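Does flicking the stem off an avocado tell you anything?
Kitchen Help > Fruit and Veg > Avocados

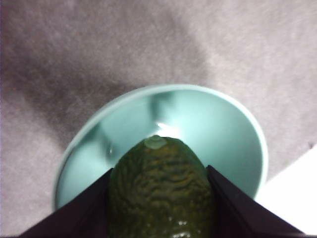

Szu-yu Chou wrote:

My sister-in-law swears by the stem trick. You flick off the little nub at the top, look at the colour underneath, and supposedly green means good, brown means too late, and if it won't budge it isn't ripe. I've been doing it since July and I'm not convinced. I've had green underneath and grey mush at the bottom end, and I've had brown underneath and a perfectly nice avocado on my toast.

Mine still has its nub on, a pale greeny one, and the skin is dark green and bumpy with a few yellowish-brown patches on the ridges. I'd rather leave the thing alone if flicking it does nothing except let the air in. They go in a bowl on their own at our place, no bananas. Is there any proof for the stem business, or is it one of those tips that gets passed around because it sounds clever? Same question for the paper bag, while I'm at it.

Kwok-wai Chiang replied:

I worked in a greengrocer's for 9 years and we hated the stem flickers. They'd go through a whole tray on a Saturday-style rush, pick one, and leave the rest with a hole in the top. Plenty of those went brown under the hole before we could sell them. So when people tell me brown under the stem means a bad avocado, I do wonder how many of them are looking at somebody else's thumb work.

Colour of the skin is only useful if you know the variety. Hass goes from green to nearly black. Others stay green the whole way through and you'd wait forever. Dark green on a Hass could be a day off or could be three, and I wouldn't bet money on it from colour alone. Shine doesn't tell you much either, in my opinion.

What I do: hold it in the palm and press gently near the stem end with the flat of the thumb. Don't dig in with a fingertip, you'll bruise it. A slight give at the neck and it's ready tonight. Rock hard, leave it on the bench. If it's soft at the neck and squashy everywhere else, make guacamole and keep your expectations low. It won't catch every dud. Some are stringy inside and there's no way of knowing until the knife goes in.

The paper bag does work, though people oversell it. With a banana or an apple in there you might gain a day. On its own in the bag, I've never noticed much. Once it gives, put it in the fridge whole and it should hold a couple of days.

baidoo_kitchen replied:

microwave it for 30 seconds, soft every time

Szu-yu Chou wrote:

Thanks Kwok-wai, the thumb press sounds sensible. I'll leave the nub where it is and try yours on the next few. Not sold on the banana, but I'll put one avocado in a bag with it and leave another out, same bunch from the shop, and see if there's any difference.

As for the microwave, I tried it once. It was soft all right, and it tasted like warm soap. Has anyone had one come out of there that they'd happily eat?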